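Felar Public Library Extends Winter Hours at Two Branches

February 7, 2018

The Felar Public Library will extend evening hours at its Hesden and Mulcahy branches through the end of the winter season. Both locations will remain open until 9 p.m. on weeknights, two hours later than the current closing time. Weekend hours will not change.

The decision follows a trial held in January, during which the Hesden branch stayed open late on selected evenings. The library recorded 2,829 visits to the branch over the month, an increase over the same period last year. Study rooms and public computers were the services most often used after 7 p.m. Patrons also asked for later access to the children's collection, which had been closed during the first evenings of the trial and was opened for the remainder.

The library received 172 written comments on the trial. Most were in favor of longer hours. Several patrons who work day shifts wrote that they had not been able to visit on a weeknight before. Others raised concerns about parking at Hesden, where the lot is shared with the neighboring community center - a matter the library has taken up with the city's facilities office. Beginning this month, library patrons may also use the spaces along the north side of the building after 6 p.m. without a permit.

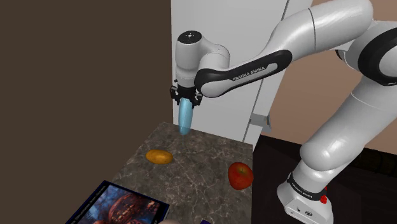
At the Mulcahy branch, the later schedule will apply to the main floor only. The local history room on the second floor will continue to close at 5 p.m., as materials in that collection must be requested from a reference librarian. Patrons who need to consult the collection outside those hours may write to the reference desk to arrange an appointment. Requests should be made at least two business days in advance.

The Burkness branch is not included in the extension. Work on the heating system there is still under way, and the reading room is open on a reduced schedule. The library expects to post updated hours for Burkness once the work has been inspected. Items placed on hold for pickup at Burkness may be sent to another branch at no charge, and due dates for items borrowed there have been extended.

Evening programs will be offered at both participating branches. These include a beginning English conversation group, help with tax forms, and a homework hour for students in grades four through eight. The tax help sessions are limited to 60 people per evening and require registration. All other programs are open to the public without advance notice. Library cards are not required to attend.

The cost of the additional hours will be met from the existing operating budget. No positions have been added; current staff have been offered the evening shifts on a rotating basis. The library will review attendance when the season ends and will report its findings to the city council before any permanent change is made.

Program schedules and registration forms are available at the front desk of each branch. Questions about hours or parking may be directed to the main office during regular business hours.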